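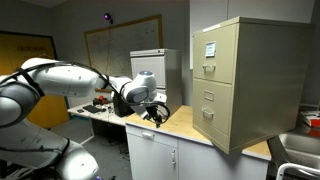 Robot arm by the smaller filing cabinet.

Dillach is closing at the end of May. If you never used it, it was a read-later app. You saved a web page to it, it kept a clean copy without the ads, and you read it when you had time. I have used it since my old job, on every phone I have owned, and I was annoyed when the email came. The email said the team was "starting a new chapter" and that exports would be available until the servers were turned off. The price had gone up last year, so I had assumed they were doing fine.

I have spent most of my evenings lately getting my articles out of it and into something else. A couple of people asked me to write down how I did it, so I am doing that. I also want a record for myself, in case the next one closes too.

First, the export. You go to Settings, then Account, then a link at the very bottom that says Download your data. It doesn't download anything right away. It puts you in a line and sends an email when the file is ready. Mine took overnight. I have seen people on the forum say theirs never arrived, and the fix seems to be to request it again from a browser and not from the phone app. Check the spam folder as well. Mine was in there.

The file is a zip with a single HTML page in it and a folder of the saved text. The HTML page is a list of links with the title, the date you saved it, and your tags. I had 648 links. The saved text is in separate files with long random names, and nothing in the HTML page tells you which file belongs to which link. The title is on the first line of each text file, so you can match them up that way, but you have to open them. Kolbrún Kjærgaard wrote a small script that reads the first line and renames the file. She posted it on the forum and it worked for me without any changes. It chokes on titles with a slash in them. I renamed those by hand.

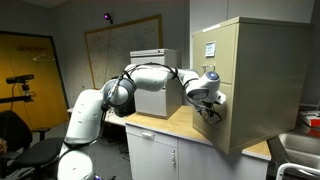

What I wanted from a replacement was pretty basic. It had to keep its own copy of the text, it had to work offline on my phone, and it had to let me get everything out again without waiting for an email. Search inside the articles would be nice. I don't need highlights, I don't share reading lists with anybody, and I don't want a summary at the top of each article. I did want folders. Most of these apps have dropped folders for tags, and I understand why, but my brain still wants a tall beige filing cabinet like the one in the photo, where you go to the lower drawer and the thing is in the lower drawer. With tags I end up with "recipe" and "recipes" and "cooking" and then I can't find the bread article under any of them.

I tried 3 apps. I gave each of them the full import, so these are impressions from real use and not from the tour they show you at the start.

Tetov was the one everybody recommended. It looks very good. The import ran quickly and it kept my tags and dates. The trouble is that it doesn't use the text you already have. It goes back out to the web and fetches each page again, and a lot of my pages are gone. Small blogs mostly, plus a local newspaper that changed owners and wiped its archive. Tetov made an entry for those with a title and a gray box. It doesn't warn you, either. I only noticed when I opened an old article about fixing a bicycle hub and got the box. I wrote to support and got a polite answer from a person that bringing in saved text is "on the roadmap." Fair enough, but Dillach closes in May and the roadmap has no dates on it.

Coetzee is a desktop program first and a phone app second. It takes the text files directly, so nothing was lost, and search is excellent. It found a phrase I half remembered from an article about ferry timetables before I finished typing. The phone app is weak though. It syncs only while it is open on the screen, and if you switch to something else the sync starts again from the beginning. With a library my size that meant leaving the phone on the kitchen table with the screen on while I made dinner. After the first sync it is better, but I still open it on the train and find it has none of the articles I saved that morning. I do almost all my reading on the train, so that was the end of it for me. If you read at a desk I would pick Coetzee without much thought.

Clesen is what I went with. It is plain and a little old-looking. The font choices are bad and the icon looks like a bank. It has folders, and folders inside folders. It takes the Dillach zip as it is, matches the text to the links without the script, and gives you a list at the end of what it couldn't match. My list had 34 items on it. I went through them one evening and most were duplicates or videos, and videos never had text in the first place. A few were real articles, and I pasted those in from the files. 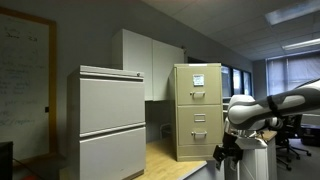 The folders took me longer than the import did. Clesen brings your tags in as folders, one for each tag, and it makes a copy of the article in each folder if it had more than one tag. I would turn that off. There is a checkbox called Allow multiple locations on the second screen of the import and it is on by default. I left it on the first time, deleted everything, and ran it again with it off. With it off, the article goes into the folder for whichever tag you added first, and that turned out fine nearly every time.

Then I merged folders. I put all the food ones together, put the bicycle articles in with the house repair articles under a folder called Fixing, and made one called Old Work that I will probably never open. Anything I had saved more than a few years ago and not read went in the trash. I didn't look through it first. Svend Mogensen, who I used to share an office with, told me he did the same when he left Dillach last year and that he has missed one article, a long one on lighthouse keepers, which he then found again in a minute with a search engine.

The offline setting is per folder and is easy to miss. Press and hold on the folder name in the phone app and pick Keep on this device. New articles in that folder will come down by themselves after that, over wifi only unless you change it. I have it on for the unread folder and for recipes. The rest can stay on the server.

Some smaller things. The browser button works in Firefox and Chrome but the Safari one asks you to sign in again all the time. Footnotes come through as plain numbers that don't go anywhere. Images are kept if they were in the article, though Dillach shrank them when it saved them, so they look soft on a big screen and there is nothing Clesen can do about that. Dark mode is real black - good on my phone, harsh on the laptop.
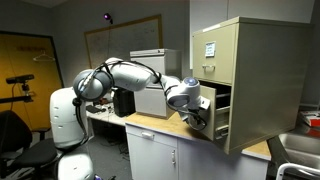
What happens to my articles if Clesen closes too?

You can export the whole library from the File menu at any time, and it comes out as ordinary text files inside ordinary folders, with the article title as the file name. I have done it 2 times so far to see that it works, and I opened a handful of the files in a text editor to check. They were fine. I plan to do one whenever I back up the laptop. It doesn't keep the read and unread marks, but I can live without those.

Money, since somebody will ask. Clesen has a free plan that is too small for an old library, so I am on the paid one. It costs less than Dillach did after the increase and more than Dillach did before it. You can pay by the month, and I am doing that for now. I paid Dillach for a full year in advance and I am still waiting to hear about the refund for the rest of it. The help page says refunds go back to the original card automatically. My original card expired. I have written to them and will update this post if I get an answer.

If your export email hasn't come yet, request it again tonight from a browser. The forum is getting slower and I don't expect the last week to go smoothly. Kolbrún's script is in the pinned thread, and the slash problem is described a few replies down, with somebody's fix that I haven't tried.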